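Gimo 2: self-view filter and hand planner for head-camera robots

Home > Software > Perception > Gimo 2

$139 per robot, one-time license. Download only. Runs on Linux.

If you've ever put a camera on a humanoid's head and pointed it at a chore, you know how much of the view is just robot. Chest, thighs, feet, two arms swinging through from the corners, and the laundry you care about gets whatever is left over! I wrote the first Gimo because my grasp planner kept proposing to pick up the robot's own foot. Very confident about it too, with a nice high score.

Gimo 2 takes your head camera feed and your joint states and hands back a clean map of what's body, what's shadow and what's stuff. The planner half then uses that map to get an open hand to the stuff without dragging a forearm through it.

I do most of my tuning on floor-level work with white fabric, because it's mean. White cloth in front of a silver leg, on a pale floor, with a pale arm reaching over the whole lot (and a foot half hidden under the cloth, if you want to ruin a segmentation model's afternoon).

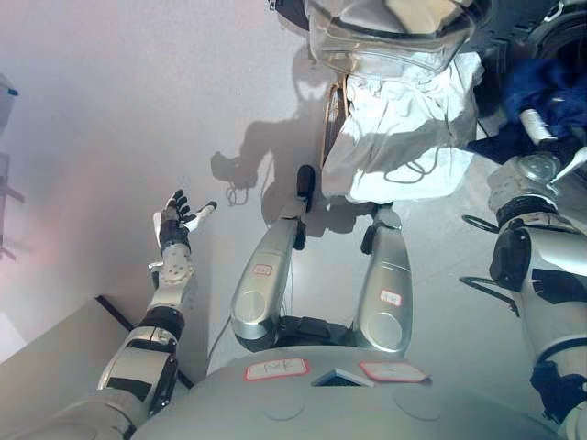

What you get

The body filter. Load your URDF, pick your hand model, and Gimo draws the robot into every frame from the joint angles and subtracts it. Stickers and handwritten labels on the shell count as body, so you can leave them on. Loose cables are harder. There's a "floppy" setting that pads the mask near any joint you name, and I'd start it low and creep up.

The shadow pass. New in this version and my favorite part. An overhead light will throw a lovely soft arm onto a smooth floor, fingers and everything, and a lot of detectors see a hand there. Gimo works out where the shadow ought to fall from the arm pose and one light position, and marks it as floor. You can add more lights, but every extra one costs you frame rate.

The hand planner. Opens the fingers early, keeps the palm facing where you asked, and picks a wrist path that clears the knees. It holds 20 updates a second on my desktop with one camera and one light. With two arms planned together it's slower, and I'd rather you try the demo than take my number for it.

Baston. The little log viewer that comes in the same download. Scrub through a run, click any pixel, and it tells you which link Gimo thinks it belongs to. I use Baston more than the rest of it put together, to be fair.

Setting it up

Plan on 45 minutes the first time. Most of that is calibration: hold the robot in a lean, start the recorder, and let it wave its arms around until it has 500 frames. Move the legs a bit too (I forgot once and spent a Friday chasing a thigh that was in the wrong place).

Then type in your light position, in meters from the pelvis. A tape measure is fine. Baston has an overlay that draws the predicted shadow on top of the real one, and you nudge the numbers until they line up.

Where it struggles

See-through things. Clear bowls, clear panels, anything where the rim is a few gray arcs and the rest is whatever happens to be behind it. Gimo won't call them body, but it can call them floor, which is a bad thing to believe when you're about to swing an elbow. There's a keep-out box tool for exactly this, so draw one around your glassware and move on.

Tinted light is the other one. A pinkish glow over a gray floor shifts the shadow colors, and you may need to loosen the threshold on that side.
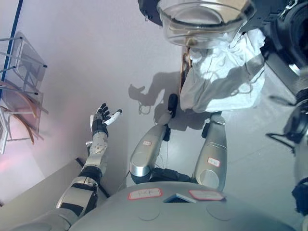 Keith Whitcombe wrote to ask whether the shadow pass copes with a shadow that has the head in it as well as the arm, and whether he could turn it off for one side only. Yes to both, Keith! The head link needs a collision mesh, so check that first. For the one-side thing, set shadow_region to left or right in the config.

Works with

Anything that publishes joint states and an RGB stream. Depth is optional. There's an exporter for Damasceno scene files, and the Werier hand driver talks to the planner directly.

Updates to version 2 are free. Email support goes to me, Rafsan Sivakumar, and please attach your Baston log.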